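Home demo collection: what counts as an acceptable episode?
Board: Data Collection > Practice and Standards

kwesi_l
Evening all. I've been handed the job of rewriting our rules for handheld gripper sessions in people's homes and I'd love some blunt opinions before it goes to Aba for sign-off. The version we've got came across from the Remham bench work and it shows. It wants a neutral backdrop, matte surfaces, and "no competing pattern within the working area". Fine in a lab. In a home you spend your first half hour stripping somebody's bed.
My draft says leave the bed as it is, record what's on it in the session sheet, and reject on motion and grasp only. Thoughts?

otico_wael
Disagree, sorry! I've labelled enough of this stuff to have a grudge. Patterned bedding makes the masks a nightmare and my labellers slow right down. We set 30 episodes per home at Otico and I binned 16 from one flat last April purely because I couldn't tell the shirt from the doona. A plain cover sheet takes two minutes to throw over.

kekeli.a
Wael, a plain cover sheet is how you end up with a policy that only folds on plain cover sheets. We did precisely that on Nalader and spent the winter regretting it.

otico_wael
You also had one lighting setup and one brand of towel on Nalader, so I'm not sure the sheet gets all the blame mate.

kekeli.a
Haha okay, fair. Still think I'm right.

brophy_e
Can I ask a dumb one? When you say "reject on motion", who's deciding? On the Ankrah job we had three reviewers and three different ideas of what too blurry meant. One bloke was rejecting any clip where the background smeared during a lift, which is pretty much every lift, given the camera rides on the gripper. We wrote it down in the end: blur in the background is allowed, blur across the fingertips for the whole closing movement is a reject. Arguments dropped off after that.

kwesi_l
Not dumb at all, I'm nicking that wording. Anyone got stills from a proper lived-in room? Ours are all from the mock-up.

aba_alhassan
Sure, maroon knit on a printed blanket. All three are the one session.

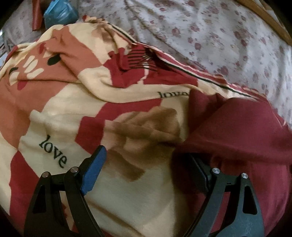
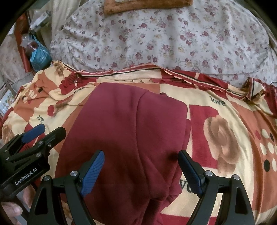
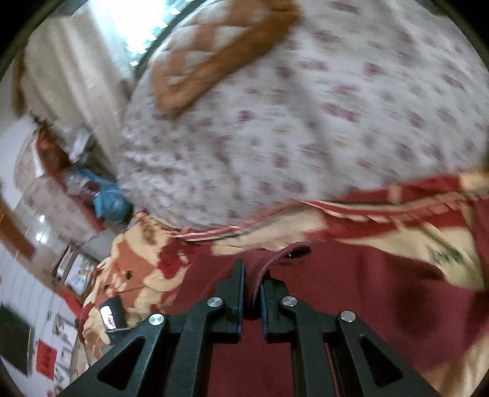

My real worry with your draft, Kwesi, is the session sheet. You've got a single free-text box for surroundings and people will write "bedroom" and move on, I've seen it over and over. I'd split it into surface, object and light, and make the surface line say whether anything on it shares a colour with the object. In the second still the garment is maroon and the blanket under it has deep red in the print, so a reviewer skimming for colour alone could easily trace the wrong edge. I'd keep that episode, by the way. I'd just want it flagged so it goes to somebody patient.

otico_wael
Right, well, that blanket is exactly my complaint. There's writing on it! Roses! Try drawing a clean boundary there 605 times in a row and get back to me.

kekeli.a
But you can see the seam on the garment fine. I'd take that one any day over a grey bench.

otico_wael
I'd take it as a test clip. For training I'd want it mixed in with easier ones and I'd want to know the ratio beforehand. Put a ratio in the rules and I'll stop whingeing.

brophy_e
The third one's a good case for the blur rule too. The floral stuff at the back has streaked but the cloth is plainly between the jaws. Passes under our wording.

aba_alhassan
Agreed, pass. I'd add something on privacy as well while the doc's open. Shelves, picture frames, phones left on the bed, all of that ends up in view once the gripper tips up. We ask the household to do a walk-through with us beforehand and put away whatever they don't want recorded, and then we do a second check on the footage before it leaves the laptop. The first check catches most of it but I wouldn't drop the second.

kwesi_l
Yep, that's missing completely from mine. Is the second check done by the same person who recorded?

aba_alhassan
Different person. You stop noticing your own clips after an hour or so.

kwesi_l
Okay, so where I've got to:
Bedding and surfaces stay as found, household permitting.
Sheet gets separate lines for surface, object and light, plus a colour overlap flag.
Enda's blur wording goes in as is.
Walk-through before, footage check after, different person.
Ratio of flagged to unflagged episodes is still open, because Wael and Kekeli are never going to agree on it.

kekeli.a
Half and half.

otico_wael
Absolutely not. One in five, tops.

brophy_e
Could you leave the number out and make each project state its own? We'd never hit a fixed one in small homes anyway, you get the bedding you get.

kwesi_l
That might be the go. I'll put up a new draft tomorrow arvo, pick it apart then.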